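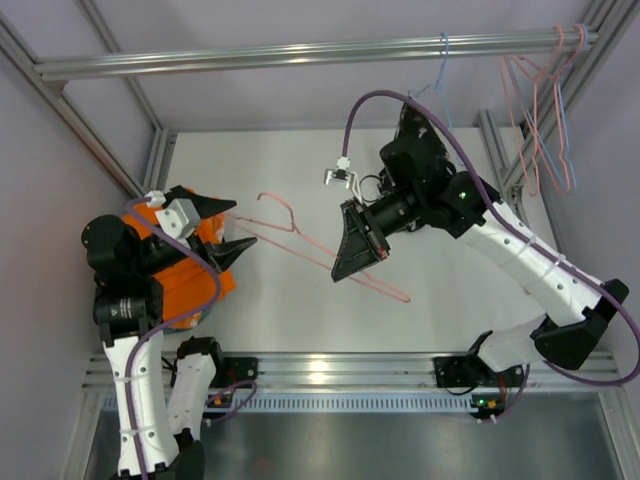
Nidamholm Garment Care Labels, data card

Summary

Nidamholm is a table of care label transcriptions from secondhand knitwear and woven clothing. Each row is one label from one garment. The table holds the label text as printed, a normalized version of the washing and drying instructions, and the fiber content broken out into columns. It was built to study how often the printed instructions agree with the fiber content on the same label.

Maintainers

Mylene Manalo (schema, releases)
Donal Fahy (transcription rules)
Mairéad Tierney (fiber vocabulary)

Files

labels.csv – one row per label
fibers.csv – one row per fiber per label, joined on label_id
symbols.csv – lookup table for care symbols
CHANGES.txt – release notes

All files are UTF-8 with Unix line endings. Fields containing commas are quoted. Empty fields mean the label did not carry the information. The string "illegible" means it did, but the transcriber could not read it. Do not merge the two when computing coverage.

Columns in labels.csv

label_id: string, stable across releases
garment_type: one of 11 values, listed in CHANGES.txt
label_text: free text, original spelling and capitalization kept
label_lang: language code, or "mul" for multilingual labels
wash_max_c: integer, degrees Celsius
tumble_dry: yes, no, low
dry_flat: yes, no
iron: none, low, medium, high
transcriber: initials

Collection

Labels came from two sorting rooms, Kotwood and Barbosa. Kotwood handles mostly sweaters and other heavy knits. Barbosa takes everything else, so the two sources should not be pooled without weighting. Garments with no label were logged on paper and are not part of this release.

Ruairí Ó Conaill transcribed the Kotwood labels and Montserrat Barajas the Barbosa labels. A check set of 200 labels was transcribed by both. Disagreements were settled by Donal Fahy and the settled value is the one published.

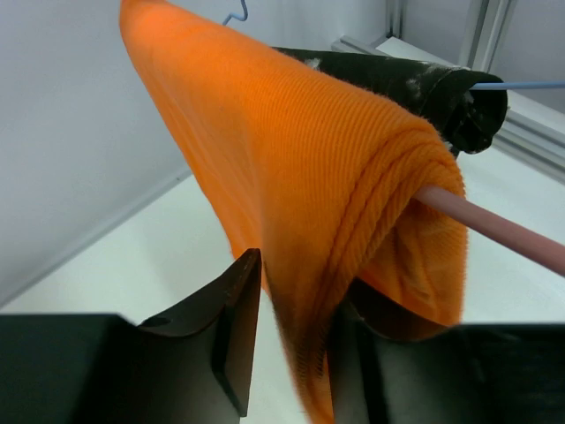 Fiber names are mapped to a short vocabulary. "Lambswool", "merino" and "virgin wool" all map to wool, with the original term kept in fiber_raw. Elastane and spandex map to elastane. Percentages are stored as printed and may not add up to 100, particularly on older labels where trim was listed separately.

Known issues

Release 5 had wash_max_c in Fahrenheit for part of the Barbosa rows. Fixed in release 7.

Labels cut short by a seam are transcribed up to the last full word.

dry_flat is set only when the label says so in words or by symbol. Many rib knit sweaters have no drying instruction at all – these rows are empty, and should not be read as "no".

The symbol for line drying in shade was confused with plain line drying before release 5. Older copies should be discarded.

Loading

Read label_id as text. Some identifiers have leading zeros, and spreadsheet programs will strip them on import.

Corrections

Send the label_id, the column and the proposed value to Mylene Manalo. Corrections are applied at the next release, and the next one is planned for September.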